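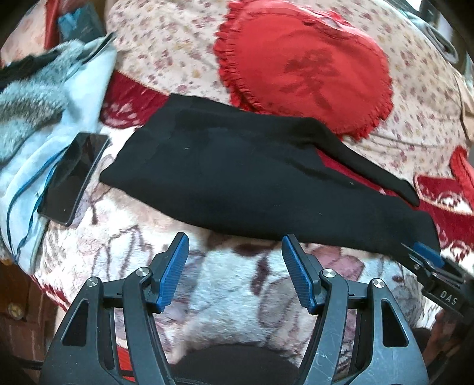
January, 4:40 pm. Points ledger, second pass.

Tullari export has 1,726 member accounts, the Paucar till says 194 of them redeemed. Mercedes reads that as the program working. I don't buy it yet – a refund at the Grillach store puts the points back but leaves the redemption flag on, so some of the 194 are returns.

Yhon Cáceres wants to drop the reward threshold from 1,000 points to 100. Would like to see one clean month first. Are these people buying more, or the same coats at a discount?

To do: rerun without refunds, ask Mercedes for the old punch card totals. Duplicate phone numbers still not merged.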